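Extras Wanted for The Salt Road – Come Be in Our Movie!

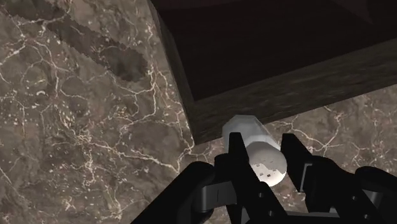
Lecomte Pictures – Casting and Extras

I'm looking for people to fill a diner, a bus station and one very rowdy wedding reception, and I'd love for some of them to be you. We're a small outfit making a low-budget thriller called The Salt Road, and we start shooting the crowd stuff here in Drastilville in two weeks. I've got 39 names on my list so far and I need more than 70, so tell your cousins.

The movie is about a truck driver who picks up the wrong trailer in Pokamach and spends one long night trying to give it back. I can't say much more or the director will have my head, but there's a chase, there's a dog, and the wedding goes badly for everybody. If you like your thrillers sweaty and a little bit mean (I do!) you'll have fun with this one.

You don't need to have acted before. Most of what you'll do is sit, walk, dance, look scared and then do it all again from another angle. It gets slow, so bring a book. The wedding is two night shoots, 6 p.m. until we're done, and I mean until we're done – last September we wrapped a short at sunrise and I drove home with my shoes off.

What I need:

People 18 and over, any look, any size. I'm really short on men over 50 and anyone who can polka.

Eight or so folks who own a dark suit or a bridesmaid dress they don't care about. It will get cake on it.

Two people with a car from before 1985 that runs. Rust is great.

One accordion player. I'm begging.

Pay is $40 a day plus a hot meal and a copy of the DVD when it's finished. I know that isn't much. Car owners get gas money on top, and the accordion player gets whatever I can squeeze out of the producer.

We're shooting at the old Wukano Ballroom, which has plenty of parking but lousy heat, so wear layers between takes. Please no white shirts, no big logos, and no cell phones on the floor. If you're bringing a friend, have them sign up too. I can't let people in who aren't on the list.

To sign up, send me a recent snapshot (nothing fancy), your height, your clothing sizes, a phone number and the nights you're free. Mail it to Lecomte Pictures, P.O. Box 3801, Drastilville, or drop it in the box by the ballroom's side door. I'm calling people back as the envelopes come in, and the wedding guests will get picked first.

Posted November 11, 2005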